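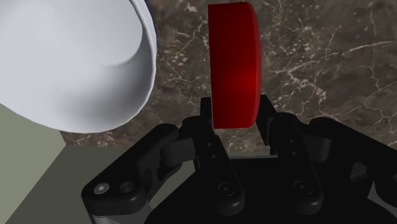 Sorkusel LinkCheck 2: review of a handheld cable certifier for small installation teams

Published 24 November 2025

The Sorkusel LinkCheck 2 is a handheld tester for copper network cabling, sold as a main unit and a matching remote. It is intended for contractors who install structured cabling in offices, schools and similar premises, and who must hand over test records at the end of each job. The unit under review was bought at the standard trade price of £725, excluding VAT. Sorkusel had no part in the preparation of this review and has not seen the text before publication.

Scope of the assessment

The tester was used by two installation teams at our Stoswood depot over a period of 30 working days. Work in that period consisted mainly of office refits, together with one warehouse extension in which many of the cable runs were close to the maximum permitted length. Fibre testing was not assessed. The LinkCheck 2 has no fibre module, and Sorkusel has not announced one.

Construction and handling

The main unit is light enough to be carried on a belt for a full shift. The screen is readable in a dim ceiling void and less so beside a south-facing window, where staff found themselves shading it with one hand. The keys are large and can be pressed in thin work gloves. The socket on each unit takes a replaceable test lead, and a worn lead can be changed on site without tools. Replacement leads are sold only in pairs, and this should be allowed for when ordering stock.

The carrying case is the weakest part of the kit. Its zip began to catch in the first week, and the inner pocket is too shallow to hold the charger with the lid closed.

Testing

A full test of one link takes about 12 seconds, and a pass or fail result is shown on both units. The remote can also start a test, so the person at the far end of a long run does not have to wait for a call. Where a link fails, the main unit gives the distance to the fault. On the warehouse job this was accurate enough to lead staff directly to a damaged section of cable above a loading door. Faults very close to the outlet were located less reliably, and in several cases the connector had to be remade before the cause was clear.

Results were compared with those from the depot's existing Omero tester on the same links. The two instruments agreed on every pass. They differed on a small number of marginal links, which the Sorkusel unit reported as failures and the Omero unit passed with a warning. Teams working to a strict specification may prefer the more cautious reading, but should expect some additional rework.

Records and software

Test results are moved to a computer by cable or memory card. The desktop software is plain and stable. It produces a summary sheet for the client and a full report for the project file, and both can carry the contractor's own name and logo. Link names may be prepared in advance and loaded on to the tester, a feature that saved considerable time on floors with many outlets.

Two limitations should be noted. The software will not merge results from separate testers into one report, and the date format cannot be changed from the American style. Sorkusel's support desk stated that the second point would be dealt with in an update due in December.

Calibration and support

The manufacturer recommends yearly calibration. Units are returned to the service centre at Thepsuriya, and no loan unit is provided while the work is carried out. A firm that owns a single tester will therefore need to plan for its absence. Questions sent by email were answered clearly, usually by the following working day.

Recommendation

The LinkCheck 2 is recommended for small and medium-sized contractors whose work is mainly in copper. It is quick, its results are dependable, and its reports have been accepted by our clients without query. Firms that regularly certify fibre, or that need to combine records from several teams, should consider a more expensive instrument. Purchasers are advised to budget for a better case and one spare pair of test leads.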